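The evidence room that learned to talk

September 2, 2022

Walk into the property store at Doltska on a weekday morning and the first thing you notice is the hum. Dehumidifiers, mostly, and a big old fridge that has its own logbook. The second thing is the barcode scanner, which chirps all day long like a budgie. I spent two days down there in July and I have to confess I didn't want to leave.

Crime stories tend to be about the people who do the crimes and the people who catch them. Fair enough, that's where the drama is. But every paper bag and swab and muddy boot has to live somewhere between the night it's collected and the morning a lawyer holds it up in front of a jury, and the somewhere is usually a basement. In Doltska it's a basement with 400 metres of shelving, and it has become one of the most interesting rooms in regional policing.

It wasn't always. Until 2010 the whole system ran on a carbon-copy ledger, the kind with the pink sheet that goes missing. An officer would sign a bag in, another would sign it out, and if the signatures were legible that was considered a good day. Court days meant a lot of running up stairs. Staff who remember it talk about it with real affection, the way people talk about a terrible first car, and they'd never go back.

What replaced it is a tracking program called Stedik, and I'm going to try not to go on about it for the rest of this piece (no promises). Every item gets a label the moment it's sealed. Every time it moves, even from one shelf to the shelf beneath it, the label is scanned and the move is recorded with a name and a time. If a bag sits too long at the lab, a little flag comes up. If someone opens the fridge outside of hours, another flag. The clerks call this "the bag telling on you", and they say it with great cheer.

The reason it matters is continuity, or chain of custody if you've watched a lot of American telly. A court needs to know that the jumper in the exhibit bag is the same jumper that came off the floor of the hallway, and that it hasn't been swapped, washed, muddled or left on a radiator in the meantime. One gap in the record gives the defence something to work with, and so it should. I found that part of it unexpectedly moving. The same record that helps convict a guilty person is there to protect an innocent one, and the clerks are every bit as proud of the second job as the first. 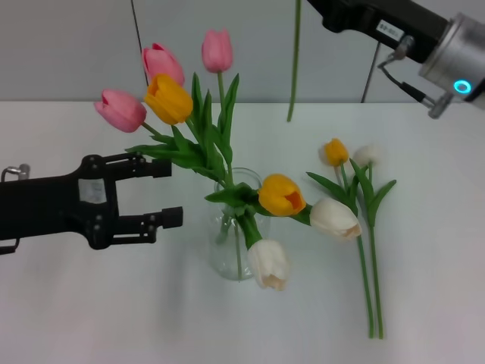
They're also proud of the cold shelves. These are the unsolved matters, 87 boxes in all, kept at the far end behind a separate lock. Some of the cardboard has gone soft at the corners and been put inside newer cardboard. When the ledger was retired, each of these boxes had to be opened, listed, photographed, rebagged where the old plastic had turned brittle, and entered from scratch. It was slow, fiddly work, and it was done in between everything else, often at the end of a shift with a cup of tea going cold outside the door (no drinks past the yellow line, ever).

And things turned up! Nothing like the films, no bloody glove behind the radiator. But there was an envelope of hair samples filed under the wrong year, and a cassette tape of an interview that had been written down in the ledger as lost. There was a set of keys recorded as belonging to one break-in which, once the old tag had been flattened out and read under a decent lamp, belonged to another one across town. Each of those went back up the stairs to a detective who had been working without it.

Modern lab methods are the other half of the excitement. The Fontana laboratory, a couple of hours up the highway, takes the older swabs in small batches, and it will only look at material with a complete history. So the dull part and the thrilling part are joined at the hip. You can't have the new test unless somebody has first sorted out where the swab has been all its life.

I asked what makes a good exhibits clerk and got a long silence, and then everybody answered at once. Neat handwriting, still, for the times the scanner is down. A strong stomach. A habit of reading the label twice. Being able to say no to a detective inspector in a hurry, pleasantly, as many times as it takes. One clerk came from a library and another from the parts counter at a tractor dealer, and they argued happily over which was the better training.

There are grumbles, of course. Space is the main one. Nothing in a serious case can be thrown out without written permission, and permission takes its time, so the shelves fill from the front and the back together. Bulky items are a menace. A bicycle takes up as much room as a year's worth of envelopes, and there's a couch in the rear bay that everyone has walked into at least once. A proposal to move the large exhibits out to a shed at Zunero has been on the table for a while, with the sticking point being the climate control and who pays for it.

If the shed goes ahead, the scanner goes with it. The clerks have already been out to measure the doors, and the couch will fit if you take the legs off and bag them separately, with their own labels.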